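Condham Assisted Handling Project
Progress report to the Satusetti Fund
18/07/2022

1. Purpose of this report

This report covers the second period of the grant. It sets out the work done at the Condham site on teaching two-armed robots by remote control, and the use made of the Fund's support.

2. Recording of demonstrations

The grant agreement calls for 365 demonstrations across three household tasks. In each one a trained operator guides both arms from a separate control desk, and the movements are stored for later use in training. The first task, placing packets on a shelf, is complete at 100 accepted demonstrations. The second, opening and closing tins, has been started and stands at 30.

The third task concerns small, loose objects passed from one arm to the other. Operators found this the hardest of the three. The two grippers must meet closely without touching, and the operator has no sense of grip force through the controls. Training time for new operators was therefore extended, and the Lostdale team supplied a revised control handle.

3. Work on the handover task

Keys were chosen as the main test object, as a bunch hangs and swings differently each time it is held. The working area has patterned walls and a marbled floor, so that the trained system does not come to depend on a plain background. Packets and a tin remain within the area during the handover work.

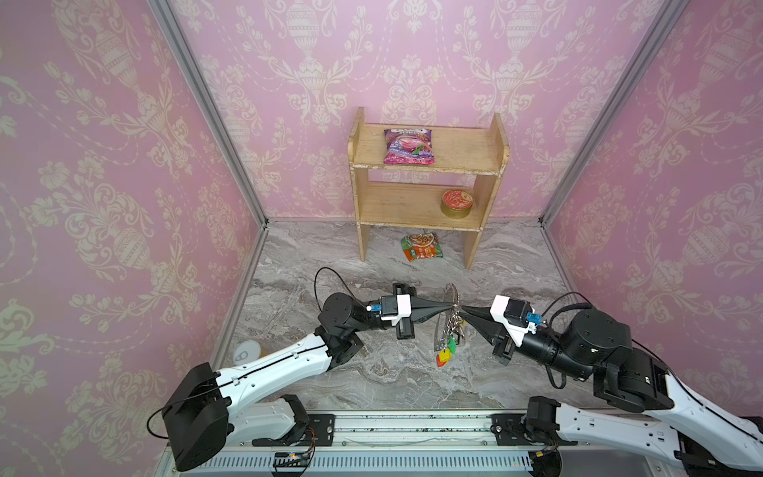

4. Matters for the Fund's attention

The Yook control software required an update that delayed recording. The cost was met from the existing equipment budget and no further funds are requested. The project expects to complete all remaining demonstrations by December, and will submit the full set of recordings with its final report.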